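[Rerora-dev] Re: costmap goes blank on the long straight

From: Aoi Tamura
To: rerora-dev
Date: 3/21/24

Marchuk wrote:
> I pulled your branch and replayed the log against it. The planner is fine
> for the first part of the run, then the free-space layer drops out for 21
> frames and the robot stops dead. When it comes back, the wall has moved
> closer by most of a meter and the planner wants to go around something
> that isn't there. My money is on the ground segmentation. Did you change
> the texture threshold again? Also, can we please stop tuning this thing
> on one parking lot.

Yes, I changed the texture threshold again. No, I did not mention it in the commit message, which reads "cleanup." I am aware of how this looks.

I don't think the threshold is the whole story, though. I went through the dropout with the Simden viewer last night and there are two separate bugs holding hands.

The first one is mine. The ground classifier looks for enough texture in a patch before it will trust its own answer. On asphalt and grass that works nicely. On packed dirt that is one shade of brown from your feet to the trees, it finds nothing to hold on to, the confidence drops below the cutoff, and the patch is marked unknown. Do that to the whole lower half of the image and the planner sees a robot standing in front of an infinite void. It stops, quite sensibly. I'd stop too.

The second one isn't mine, and I'd like that noted. When the ground layer goes unknown, the fusion node keeps the last wall estimate and carries on moving it with odometry. Wheel slip on dirt being what it is, the wall drifts. When ground comes back we don't re-anchor, we average the old wall with the new one, and now we own a wall that exists in neither place. That's the phantom obstacle in your replay. The averaging came in with the December merge, and I will let everybody look up the author in private.

What I've pushed so far, on branch flat-ground:

1. The texture test no longer has veto power. If a patch is smooth but matches the color of the patch nearest the robot, it counts as ground with reduced confidence. The planner slows down on it and keeps going.

2. If the ground layer is unknown for more than 7 frames, the wall estimate is thrown away and rebuilt from scratch. Rebuilding takes a moment. I prefer a moment to a collision with the real wall while dodging the imaginary one.

3. The body mask is now applied before the color match. It used to run after, so the nearest patch could include a bit of the robot's own front, and we'd have been comparing an entire racetrack to our own chassis.

What I haven't fixed: anything to do with the railing side. Close to the grandstand the rails smear badly when we're moving, and the edge detector gives me a different fence every frame. I tried a longer window of 10 frames and it got steadier but also lagged enough that the planner was reasoning about a place we'd already left. Ideas welcome. "Drive slower" has been proposed and is on the list under ideas I resent.

The other thing is the roof. That big dark diagonal is a very persuasive line, and the horizon finder is fond of it. I've limited the allowed tilt for now, which is a hack, and it will break the first time we go down a ramp. If somebody has a horizon finder that uses the IMU like a grown-up, please send it over.

On the parking lot question – fair. The Iltasley set has 200 clips and they all have painted lines in them, so I suspect the classifier has learned that ground is the stuff with stripes on it. The track has no markings at all. I'd like to hold the two sets apart in the tests and report them separately, so that a good score on one can't hide a bad one on the other. I'll write the config if Marchuk reviews it, and I promise a commit message with a verb in it.

Could people with a working replay setup run flat-ground against their own logs before I merge? I mostly want to hear about false ground: puddles, mats, low curbs, anything smooth the robot should be afraid of. The color match is generous and I don't fully trust it yet.

Aoi

More in this list
Re: fusion node drops timestamps after restart
Simden viewer: saving layer colors
Body mask file format, second try
Which planner logs are safe to delete?
Re: Re: horizon finder and ramps

Rerora-dev list archive | Contact the list owner | Back to top

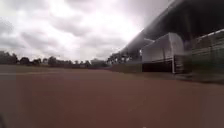

Track view from the robot, grandstand side on the right.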